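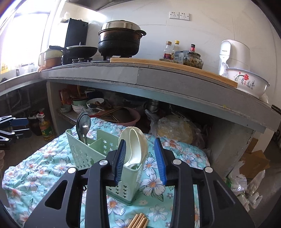
Filipa Magalhães

Right, utensil caddy people, I need opinions. Mine's the pale green plastic one with star-shaped holes and a divider inside. I've got the chopsticks out on the daisy tablecloth and I want to put everything back properly for once. White ceramic spoons at the front, stainless ones behind? Or chopsticks get one whole side to themselves? I've also got a pink basin on the shelf underneath with yet more chopsticks in it, and a lid that lives in there too, so clearly the current system is rubbish!

rokidby_fadi
Chopsticks on their own, every time. Mix them with spoons and you'll be fishing about for a matching pair while your noodles go soggy. And get them out of that basin, they want air.

celine40
Disagree with Fadi, sorry. Wooden chopsticks are light, so if they get a side to themselves the whole thing leans towards the spoons. Mine went over on Wednesday and took a bowl with it. I do a bit of everything in both halves and it stays put.

rokidby_fadi
How heavy are your spoons?!

celine40
Heavy enough, the bowl was my nice one :(

Paiva
Ceramic spoons handle down, bowl up, and don't cram them. I chipped 2 in the same month doing that. Also Filipa, is the caddy staying on the table? I'd have it on the counter next to that long chopping board and move the sauce bottles down to the shelf.

Filipa Magalhães
Shelf's packed, Paiva! Bowls, bags of food, the lot. And I like my sauces where I can grab them from the stove. The table does get in the way a bit though (love the cloth, not moving the cloth).

tolside_kitchen
Take half the chopsticks away and see if you miss them. We had 40 pairs and there are 3 of us.

Filipa Magalhães
Ouch, fair. Going to try chopsticks one side, all the spoons the other, and the spares in a drawer. Celine, if it tips over I'll come back and grovel.

celine40
Looking forward to it x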